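Folisville Renters Board > Apartment Living > Landlord painted over everything AGAIN

clodagh_g
Posts: 955
Came home to find the management company has "refreshed" my walls. Refreshed means one coat of flat white over the outlets, the window latch and a spider. Lease says I pay for any color other than white, and also for touching up the white. Has anyone gotten Salto to budge on this?

wiroj.o
Posts: 2613
Same company, other side of town. I asked for a paint code so I could patch nail holes myself. They sent me the word "white."
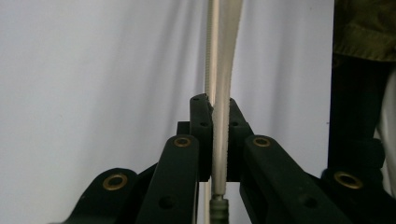 Anyway, I called back and got Mr. Mladenović, who said the code was "on file," then asked me what file. I've been on hold with that office long enough to know the flute part by heart.

tamayo_l
You two are being dramatic. Flat white is fine. It's cheap, it hides bad drywall, and when you move out they roll it again and you get your deposit back. I'd take that over my last place, which was mustard.

clodagh_g
Flat white doesn't hide anything. I leaned on it once in October and my elbow is still there.

tamayo_l
So wipe it?

clodagh_g
I wiped it. Now it's a bigger elbow.

EleniH
Lucero is half right. Flat hides dents but it burnishes when you scrub it, so you get a shiny patch. Ask for eggshell in the kitchen and bath at least. Get it in writing, and don't let them talk you into Clorkar, it goes on like yogurt.

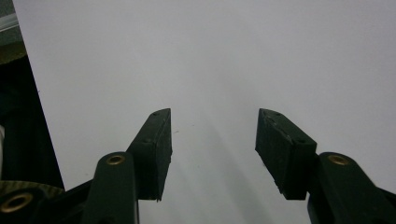 My white. Decent light, no elbows.

wiroj.o
Looks a bit cool toward the top right. Mine leans more toward old refrigerator.

borislav_k
I used Clorkar in 2 apartments and had no trouble. Stir it first.

EleniH
I stirred it, Borislav.

borislav_k
Longer.

clodagh_g
Update: Salto says I can have eggshell if I pay for it and apply for permission. The permission form has a box for color. I wrote "white."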